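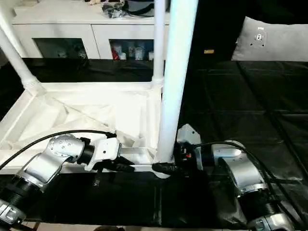
Dernière mise à jour du fil : dimanche

margelle4 a écrit :
Bon, je me lance. On a repris en mai le jardin de ma tante à Linduneck, et je voudrais y installer des ruches. Deux pour commencer, peut-être 4 l'an prochain si je ne me fais pas trop piquer ! Le terrain est en pente, plein sud, avec une haie de noisetiers en bas et du lierre partout (mais vraiment partout). Je pensais les mettre tout en haut, contre le mur, parce qu'il y fait bon même en hiver. Mauvaise idée ?

tilleul_gris a écrit :
Contre un mur plein sud, en août elles vont cuire. Descends-les vers les noisetiers, entrée au sud-est, et garde un passage derrière pour travailler.

margelle4 a écrit :
Ah mince, en bas c'est humide le matin, on a les pieds trempés jusqu'à 10 h... Et j'avais déjà monté les parpaings là-haut, je vous laisse imaginer l'état de mon dos.

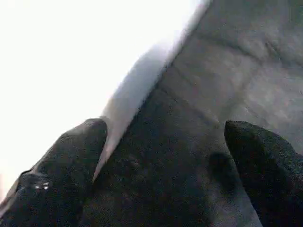 Kervoz a répondu que l'humidité était bien pire que la chaleur, et qu'il laisserait tout en haut avec un toit clair et un peu d'ombre l'après-midi. Je le cite : « chez moi à Ketcombe j'ai perdu une colonie en bas de pente, jamais une en haut ».

tilleul_gris a écrit :
Une colonie perdue, ça ne prouve rien du tout. Tu traitais contre le varroa cette année-là ?

Kervoz a écrit :
Oui, merci, je traitais. Et le plateau était moisi quand j'ai ouvert.

margelle4 a écrit :
Ne vous fâchez pas ! Je coupe la poire en deux, ce sera à mi-pente, près du vieux prunier. Par contre, pour les ruches, j'hésite entre le modèle Jolov et la Smadi d'occasion. La Smadi est à 100 euros avec deux hausses, mais le bois a l'air fatigué. 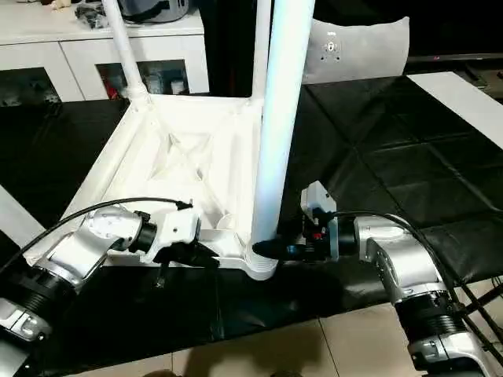 Apiculture > Débuter > Matériel

brume_du_lac a écrit :
Prends du neuf pour ta première. L'occasion, il faut la gratter, la passer à la flamme, et tu ne sais pas ce qui a vécu dedans.

tilleul_gris a écrit :
Pas d'accord, une bonne flamme et c'est réglé. Garde tes sous pour l'essaim.

margelle4 a écrit :
Je vais voir la Smadi dimanche, je vous redis.

3 863 messages dans cette rubrique

Nous utilisons des cookies pour mesurer l'audience du forum. Accepter | Refuser
Contact | © Le forum du rucher | Haut de page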